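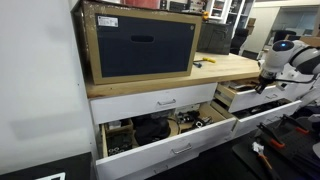 I love a deep drawer, and I have come to believe that the low ones are the best storage in any workroom, as long as you don't treat them like a bucket. For years I did exactly that. Things went in from the top and settled, and whatever I wanted was always underneath whatever I had thrown in last. What changed my mind was putting boxes inside drawers, and I mean plain open wooden ones with dividers. Look at the bottom-left drawer, pulled out wide, with the wooden compartment box of small black parts on the left, a black bag kind of thing in the middle and the tan coil lying flat to the right of it. Three completely different sorts of object sharing one drawer, and you can still see every one of them from standing height! That is all I ask of a drawer these days.

I've been meaning to write this up since January, when I finally got serious about the cabinets, and a few of you asked for it after the pegboard post (which I now half disagree with, more on that further down). So it's a long one. Get a coffee.

First, the small parts box. I will go on about this to anyone. Small parts are what ruin drawers. A big object stays where you put it, more or less, but screws and spacers and rubber feet and little plastic clips travel. Every time you open the drawer they slide forward, every time you close it they slide back, and within a month they are evenly distributed under everything else like gravel. A box with walls stops that cold. It doesn't need a lid. I used to buy the lidded organizers with the snap latches, and what I found was that I would never put one single screw back in a lidded organizer. I'd leave it on the counter "for now" and then there would be a little herd of them. With an open box you just drop the thing in its square and push the drawer shut with your hip.

I bought my first set of inserts from Campos, which is the hardware store at the top end of Clilldale with the terrible parking. They carry a line called Sivlow, and the sections lift out, so you can carry one compartment over to where you're working and then drop it back in. I'm very fond of them. But the next ones I made myself out of thin offcuts and wood glue, and they're just as good, even if the corners are nothing to look at. If you're making your own, measure the inside of the drawer and not the front. I know. I know! My cabinet fronts are 24 inches wide and I cut everything to that, feeling very efficient, and of course the inside is narrower by the thickness of both sides and then a bit more for the runners. All of those dividers got cut down a second time and one of them is now a paint stirrer.

Second, soft things. Bags, pouches, cloth cases, anything that slumps. I give these the middle of the drawer. Soft things will fill whatever gap you leave them, so if you put the hard-edged stuff in first along the sides, the soft stuff becomes a kind of cushion and everything quits rattling. Put the soft thing in first and it spreads out like a cat and you'll never get a box in beside it. I also like a bag for anything that comes as a kit and should stay a kit. My hole saws live in a pouch with their arbor and their key, and if I ever separated them into nice tidy compartments I would spend the rest of my life looking for the key.

Third, coils. Rope, cord, wire, hose, tubing, any of it. Lay it flat. A coil on its side wants to roll and open up, and a coil hung on a hook in a busy spot gets brushed past and slowly sheds its loops. Flat in a drawer it just sits there being round. I tie mine in 2 places with scrap twine, opposite each other, and that's plenty. The only trick is to keep the coil a bit smaller than the depth of the space it has to go in, because a coil that's forced will spring up in the middle and catch on the frame when you close the drawer, and then you're lying on the floor with a ruler trying to poke it down through the gap. I've done that more than once this year.

Now handles. I have strong feelings about handles and I'm putting them here because this is my blog. Bar handles, every time. The plain silver bars like the ones on these white fronts are just right to my mind. You can hook two fingers behind one, you can open it with the side of your hand when your palms are covered in glue, and you can hang a rag over it. Knobs look sweet on a dresser, but in a workroom they find your hip, and they unscrew themselves over time until one comes off in your hand. I changed every knob I own for bars over a single weekend and my only regret is that I'd already bought nice knobs.

The top. Oh, I love a butcher-block top on a white cabinet. It warms the whole thing up, and it takes a beating and looks better for it. The front edge is always the part that goes dark first, where people lean and drag things across, and I've given up fighting that. I sanded mine back once, all the way along, starting at 200 grit, which was far too fine a place to start and took me an entire afternoon of getting nowhere. Go coarser first. It came up beautifully in the end and it was dark again by the fall. These days I just wipe on a coat of Prisoda, the hard wax stuff, when the surface starts looking thirsty, and let the edge be the edge. It has character. I find I reach for that spot.

What goes ON the top is a different argument. My rule is that the counter is allowed one tool at a time plus one box. The tool is whatever you're using, and it's going to be a screwdriver, let's be real, it is always a screwdriver. Get one with a yellow handle! It's the best advice I've got. A dark handle on a busy counter vanishes, and a wood-colored handle on a wood counter may as well be painted on. Yellow you can spot from across the room, even half behind a carton. I wrapped the rest of mine in yellow tape and I've stopped buying replacements for screwdrivers I already own.

The one box is for strays. A big cardboard carton with a handle cutout does the job perfectly, and I like it much better than the plastic totes I was so proud of a few years back. Cardboard is quiet, you can write on it, you can cut the flaps off if they annoy you, and when it gets scuffed and sad you recycle it and start another one. Everything that doesn't have a home goes in the stray box while I'm working, and at the end of the day I go through it and put away what I can. Some of it stays in there for weeks. That's fine, it's telling me I haven't made a place for it yet. (If it's still in there when the box wears out, it goes in the bin without a funeral.)

About that pegboard post. I said back then that everything should hang where you can see it, and I still like it for saws and squares and anything with a shape you'd recognize. But I hung up far too much. The wall got so busy that I couldn't see any of it, and dusting it was a chore I simply never did. Moving most of the small stuff into drawers made the room feel bigger right away. A plain white wall beside a bench is a lovely thing to look at when you're trying to think. I left the pegboard over the saw and took down the rest, which left me with a bag of 500 peg hooks that I'd bought in bulk during my enthusiastic period, so if you're in Clilldale and want some, please, please write to me.

A couple of leftover things people asked:

Liners. I use the cheap rubbery mesh under the boxes and nothing under the soft stuff. It stops the boxes creeping and you can shake it out over the yard.

Labels. I label the inside top edge of the drawer side, in pencil. Labels on the fronts look great for a week, and then you swap two drawers and you've got a cabinet that lies to you. Pencil on bare wood rubs off with a thumb and you can write the new thing right over it.

What goes up top and what goes down low. Top drawers get the things I grab without looking, so pencils, tape, the small square, a marker, the good scissors. Low drawers get anything heavier or anything I want to stand back and see all at once. I tried it the other way for a while and my knees complained.

Closing them. Close your drawers when you walk away from them! I say this as a person with a permanent mark on one shin. While I'm working I leave two or three hanging open because it's so much faster, but the shutting is part of the job now.

Next on my list is the shelving at the back, which at the moment is holding a bit of everything in no order whatsoever. I think I'd like to try the same open boxes there, just deeper, with a cutout in the front of each one so I can pull them by hand. I've got the offcuts stacked and I've measured the inside this time.

Posted Apr 13, 2020
by Brodie Ruawai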